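Flerkari Customer Help
Ticket 800: Blackwood armchair, orange, creak on sitting
Status: Closed
Opened: 1 July 2025
Product range: Stolevus upholstered seating
Category: Noise / movement

Customer, 08:52
Hello. I have a Blackwood armchair in orange, and it creaks. It does it once when you sit down and once when you lean to the right, and then it waits until you've got comfortable and does it a third time. It is a low, tired sort of creak, a bit like a stair. I have had it since June and it was silent for the first fortnight.

I've read the care leaflet. The care leaflet says to vacuum the fabric and avoid direct sunlight. It has no view on creaking.

Regards,
Nimal Bepari

Flerkari Help Desk, 09:20
Good morning Nimal, thank you for getting in touch and sorry to hear about the noise. Please could you let us know:
Is the chair on a level floor?
Has it been moved since delivery?
Is anyone over 100 kg using it regularly?

Customer, 09:31
Level: yes, I put a spirit level on it. Moved: once, from the hall to where it is now, a journey of a few feet. Over 100 kg: no, and I've decided not to take it personally.

Flerkari Help Desk, 09:48
Thanks, that's helpful. The usual cause is a frame bolt that has settled in the first few weeks. On the Blackwood there are four under the seat, one near each corner, behind the dust cloth. The cloth is held with a hook strip and peels back from the front. Please tip the chair gently on to its back on a blanket, peel the cloth and try each nut with a 15 mm spanner. They should be firm. Don't force them. Then stand the chair up and sit in it a few times.

Customer, 10:40
Done. Notes, in case they're any use to the next person:

The cloth does peel back from the front, once you have established which side is the front with the chair upside down. I started at the back.

Front left, firm. Rear left, firm. Rear right, firm. Front right took nearly half a turn. I was very pleased with myself and stood the chair up.

It still creaks. The first creak has gone, the lean-to-the-right creak is in excellent health.

Flerkari Help Desk, 11:05
Good progress. If it only happens when leaning right, it may be the arm fixing and not the seat frame. Could you tell us exactly where the noise comes from and which spanner you used? The spanner matters because we see a lot of rounded nuts.

Customer, 11:22

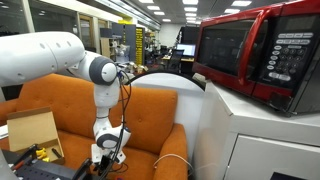
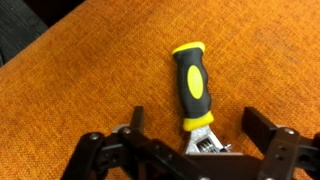
The creak belongs to the right arm, I'm now fairly sure of that. Pressing straight down on the seat produces nothing. Pressing on the back produces nothing, and I have pressed it up and down all those rows of buttons like a man trying to play the accordion. Pushing the right arm outwards produces the noise every time, and also a very slight shift you can feel with a fingertip where the arm meets the seat. As for the spanner, mine is an adjustable one, the one with the black and yellow grip, and I know what people say about adjustable spanners. I did wind it up snug each time. The nuts still have their corners. I also own the red and black pliers and would like it on record that I did not use them on anything hexagonal.

Flerkari Help Desk, 11:50
Thank you for both. No objection to an adjustable spanner if it's wound up close. We appreciate the note about the pliers.

The arm on the Blackwood is held by two bolts you can't see from underneath. Take off the seat cushion if yours is the loose cushion version. If it's the fixed version, you reach them through a slit in the lining on the underside, behind the front right bolt you have already tightened. Could you tell us which version you have? The label is stapled to the rear rail.

Customer, 12:15
I tipped it up again. The label says Amurness fixed. I'd assumed Amurness was the name of the orange.

Flerkari Help Desk, 12:24
Amurness is the fabric grade. Yours is the fixed seat. Please find the slit in the lining and feel for the upper and lower nuts. Same size as before. The lower one tends to be the culprit. There is a plastic washer on each, please check it hasn't dropped off.

Customer, 13:37
Found the slit. It is the width of a hand, provided the hand belongs to someone else. The adjustable spanner won't go in alongside my knuckles with any room to turn, so I've borrowed a stubby 15 mm ring spanner from next door, along with some advice.

Upper nut: firm, washer present.
Lower nut: finger loose. Washer absent. I found it inside the lining by shaking the chair and listening, then spent a while persuading it back towards the slit. It's in one piece.

Is it all right to put the same washer back, or does it need a new one?

Flerkari Help Desk, 13:49
If it isn't cracked, please reuse it. Flat side goes against the wood. We'll post you a spare pair in any case. Tighten until firm, then a quarter turn.

Customer, 14:30
Flat side against the wood on the second attempt. Tightened, plus a quarter turn, or as near as I could judge by feel with my cheek against the chair leg.

Results of testing:
Sitting down: silent.
Leaning left: silent.
Leaning right: silent.
Pushing the arm outwards: no shift, no noise.
Sitting down heavily, in the manner of somebody who has spent a morning underneath a chair: silent.

There is now a small tick from the back when I stand up. I mention it for completeness. It may be my knee.

Flerkari Help Desk, 14:41
Glad to hear it. A tick on standing can be the buttons easing in the backrest and usually settles. If it's still there in two weeks, reply to this message and the ticket will reopen. The spare washers will go out in tomorrow's post.

Customer, 14:58
Will do. Could you pass on that the dust cloth would benefit from the word FRONT printed on it somewhere? I'd have saved myself the first ten minutes.

Flerkari Help Desk, 15:10
Passed to the Stolevus team. Closing this ticket.

Resolution: lower arm nut loose on right side, washer displaced. Refitted by customer. Front right frame nut also tightened. Spare washers sent, one pair.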